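Can a machine fold the washing yet?

Every few months a clip of a robot folding a shirt goes round, and every few months friends send it to me with the same message: when can I have one? I write about machines that do chores, so I suppose I've asked for it. I also have a basket of clean laundry on the landing that has been there since Friday, so my interest is personal.

The short answer is that you can't have one yet. The longer answer is much more fun, and it starts with cloth.

Cloth is horrible stuff if you are a machine. A mug stays the same shape when you pick it up. A box has corners where the drawing says it has corners. Pick up a pillowcase by one end and the other end does whatever it likes, and when you put it down again it is a new object, with new edges and bits of itself hidden underneath. People sort this out by feel, half watching the telly. A machine working mainly from cameras has to decide, from a lot of plain colour and a few faint lines, which line is a hem, which is a crease and which is the edge of a second layer.

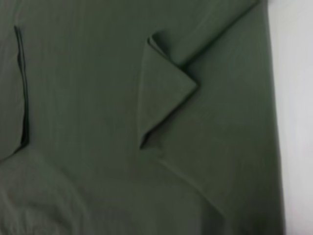

Dark, plain fabric is the worst of the lot. Patterned tea towels are quite kind to a camera, because a stripe that suddenly bends gives the game away. With one solid colour there is only shading to go on, and shading changes the moment an arm leans over the table. The team behind Flesel, a folding project I have been following since April, told me that they started on checked cloth and felt very clever for a while. Then they switched to plain, and success dropped to 2 good folds in every 6 tries. They seemed almost pleased about it! It showed them how much the checks had been helping.

What I love about this work is how humble it is. Forget the shirt in the video, with its collar and its neat little sleeves. Most of the effort goes into the dull part before the fold: get hold of an edge, get hold of one layer of it, pull gently, let go without dragging everything along. Grip too lightly and the cloth slips out. Push down too hard and you ruck up the piece you flattened a moment ago. I tried it at home with two wooden spoons taped to my hands and gave up after five minutes, with a pillowcase on the floor and a great deal of new respect for fingertips.
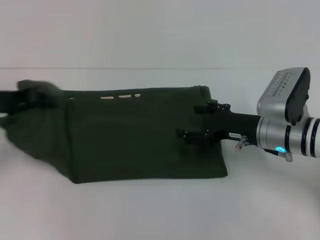
Two black fingers against dark green cloth: getting hold of fabric is a job in itself.

The shop floor has the same trouble, only with a clock running. Sipos, a small workshop that sews covers and bags, has been trying out automation for two years. Cutting was easy to hand over. So was moving finished boxes. The step that still goes to people every time is the one where a limp piece of fabric has to be turned, squared up and laid flat for the next pair of hands. A new starter learns it before the first tea break. The people there are fond of their machines and perfectly happy to say which ones they shout at.

Over at Woltov, a laundry service that does table linen, the answer has been to make the job smaller. Their folder only takes napkins, all one size, fed in by hand, and within those limits it is a joy to watch. I could have stood there all afternoon. Ask it to do a bath towel and it can't even start. 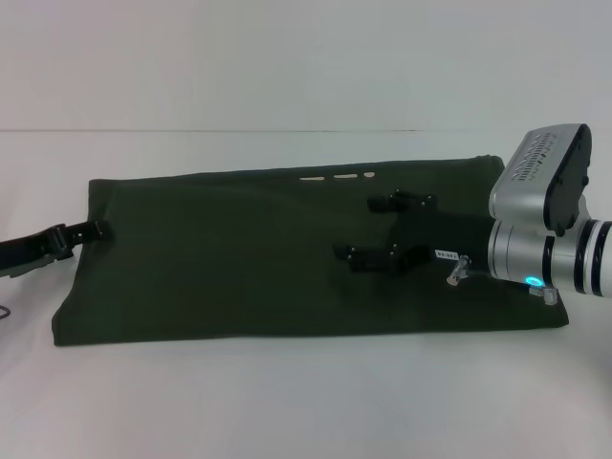
So where does that leave the basket on my landing? Closer to being dealt with than I would have guessed a few years ago. The change I notice most is in how these machines cope with a mistake. Older demos had one plan, and if a corner flopped the wrong way the arm carried on regardless, solemnly folding thin air. The better ones now look again and have another go. It is slow, and sometimes the second go is worse than the first, but it is much nearer to how the rest of us fold a fitted sheet.

Price is the other thing. Plurby, which hopes to sell a home folder one day, won't name a figure, and I think that's fair when the thing still needs an engineer standing beside it. They would like it to manage five kinds of item before they let it into anybody's house. At the moment it does two, hand towels and pillowcases, and it prefers the pillowcases ironed.

I asked if it could at least pair socks. There was a pause, and then a very polite change of subject. I'll be back there with a bag of odd ones as soon as they'll have me - and in the meantime I had better go and see to that basket.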